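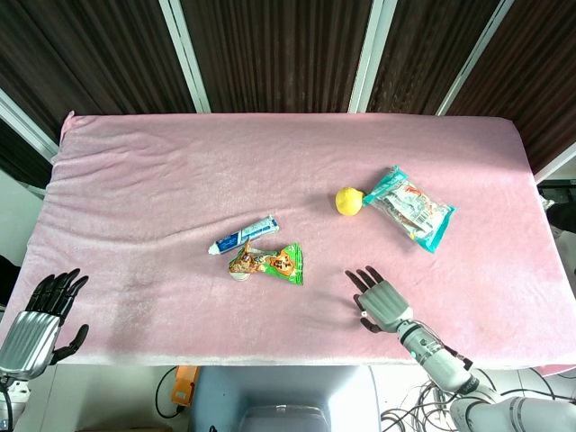 Section 4: Filling and Hanging Your Bristeo Travel Wash Bag

Now that the bag is out of its box and you've had a chance to look it over, it's time to pack it for the first time. Please don't rush this part! A bag that is packed well on the first evening tends to stay tidy for the whole trip, and you'll thank yourself when you're hunting for your toothbrush in a strange bathroom at 6 in the morning.

Before you start
Unzip the bag all the way around and lay it open. Spread a towel on the table first and set your things out on it, so that small caps and lids don't roll off onto the floor.

1. Wipe the inside lining with a soft, damp cloth and let it air dry for 20 minutes. New bags can have a little dust in the seams.

2. Check that every cap is screwed down tight. Toothpaste goes in the narrow sleeve on the left, cap end up. If the tube is nearly new and a bit fat, loosen the elastic by sliding the small buckle toward you.

3. Fill the two Pruto bottles that came with the bag. Each one holds 200 ml, but stop at the shoulder of the bottle and leave some air at the top, then squeeze gently as you close the lid.

NOTE: These bottles are too large for most airline cabin bags. If you are flying with hand luggage only, leave them at home and use smaller ones.

4. Slide the bottles into the deep center pocket, side by side. Heavy things belong low down, close to the fold.

5. Put anything light or flat (cotton pads, a comb, bandages) in the mesh pocket, and close the zipper.

6. Fold the bag up from the bottom and fasten the strap. It should close without a struggle. If you find yourself leaning on it, something needs to come out, I'm afraid.

Hanging the bag
7. Pull the hook out of its slot at the top and turn it until it clicks.

8. Hang it from a towel rail or a sturdy door hook, with the pockets facing you.

CAUTION: Don't hang the bag from a shower head, a heated rail or a lamp. Keep razors in their covers, and keep the bag out of the reach of small children.

The stitching on the Kırmızıgül edition is a little stiffer than on the plain one and softens after a few trips. Our thanks to Zübeyde Yalçınkaya, who tested the strap for us and asked for the longer buckle. For washing instructions, please turn to Section 5.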